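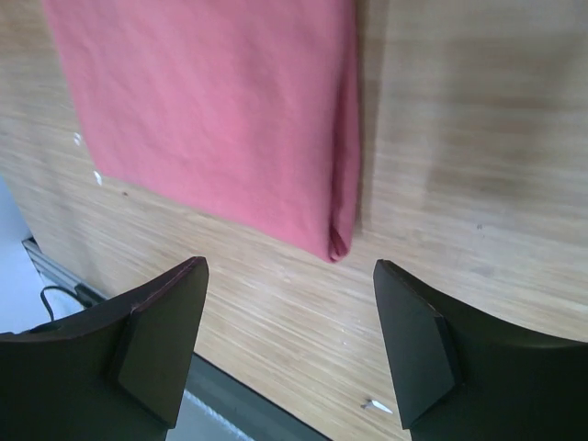
From: Yupin Wattanapong
Date: 9 August 2020
Subject: Re: [linen] Fold order for flat cloths, fold-edge orientation

> We are still getting stacks back from Gresholm where the folded side faces
> three different ways. The shelf labels assume fold to the right. Can
> somebody write down the order of folds again? The sheet on the wall at
> Stustitton has been wiped so many times that steps 3 and 4 are unreadable.
> Also, is pressing required before folding, or only for the white ones?
>
> Benítez

Pressing is required for the white table cloths only. Colored cloths go straight from the dryer to the table. Light creasing across the face is acceptable if the hem lies flat. A crease that crosses the hem is not, and that cloth goes back.

Fold order, from the old sheet, with two corrections:

1. Lay the cloth face down, long side toward you. Smooth from the center outward with the flat of the hand. Do not pull on the corners, it stretches the bias and the cloth will never square up again.

2. Bring the left short edge over to the right short edge. Match the two corners nearest you first, then the far ones. If the far corners miss by more than a finger width, the cloth has gone out of square. Put it in the re-block pile.

3. Run the side of the hand down the fold once. Once is enough. Repeated creasing on the same line wears the fiber and we see it as a pale stripe by the end of the season.

4. Fold the near long edge to the far long edge.

5. Turn the whole piece so that the thick side, the one with the closed loop, is on the right. Open edges left.

6. Check the bottom right corner. The layers should nest. If the inner layer bulges or curls out past the outer one, open step 4 and redo it with the inner layer pulled back slightly.

The corrections are in steps 2 and 5. The old sheet matched the far corners first, and it said "thick side toward the shelf," which depends on where you are standing. Right is measured from the person at the table.

On stack height: 18 per stack for the thin cotton, fewer for anything with a lining. Above that the lower cloths slide and the corner alignment is lost when the stack is lifted. Alternate nothing. I know the Plokodlow shelves look more level if every second cloth is reversed, but then the labels are wrong for half of them and the pull count goes off.

Table surface: wipe it before each batch. Lint and crumbs transfer to the underside and you do not find them until the cloth is opened in front of someone. A dry microfiber is sufficient on the wood tables. No spray, the residue marks the pinks in particular.

The inventory total after the last count was 3790 pieces, all sites. I have not separated it by color. If Gresholm needs the split before September, send me the shelf numbers and I will do theirs first.

One open question from my side. The round cloths do not fit any of this. Stustitton folds them in quarters, Gresholm rolls them. I have no strong preference but the labels only allow for one.

Yupin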